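Can our small foundation give to a church that has no 501(c)(3) letter?
Posted January 20, 1999

My wife and I set up a small family foundation in November, named it Udlow after her dad's farm. First grant we want to make is 1,509 dollars to a church in Lumanlan, for thier food pantry. They say they never got a letter from the IRS. Our bank guy got nervous. Do we need the letter or not? Board is only 2 people, me and her, so no one else to ask. 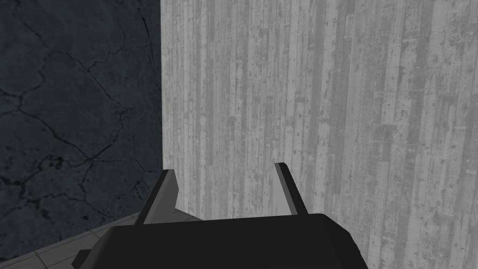
Image credit: Trilevden

Answer by Kenneth Cruzado

Churches in the US don't have to apply for one. Plenty never do. Some are covered under a group ruling their denomination has, so ask the church office for that first. If it's independent, get something in writing on letterhead: what they are, where they meet, what the money is for. Keep it with your minutes. You do keep minutes right? Even with two people.

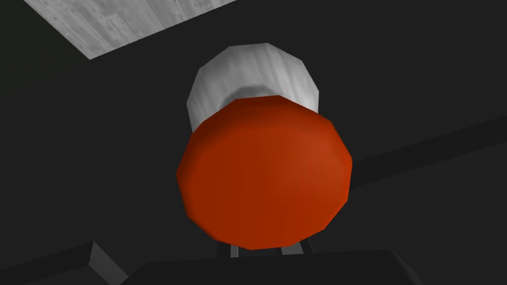
Also write a short grant letter, one page is plenty. Say it's for the pantry and ask for a note back when its spent. We did about 10 of these last year, no trouble so far. Not a lawyer.

Answer by Jannik Lindemann

just write the check from your own account, easier

Reply by Kenneth Cruzado

Easier yes but then it isn't a foundation grant and wont count toward your payout for the year. Check with whoever does your return.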